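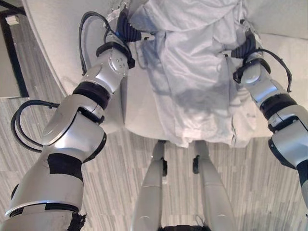 Laundry robots still slow, Tresum trial finds

Tresum's two-armed robot can fold a shirt, but it needs almost 3 minutes for each one, the company said Saturday. In a trial at the Orkano laundry in Skindivham, it was given 139 garments and folded 64 without help from staff.

"A new hire beats that on the first morning," said shift manager Fitriani Majimbun. Thin fabrics gave it the most trouble. A second trial is set for February, with towels added.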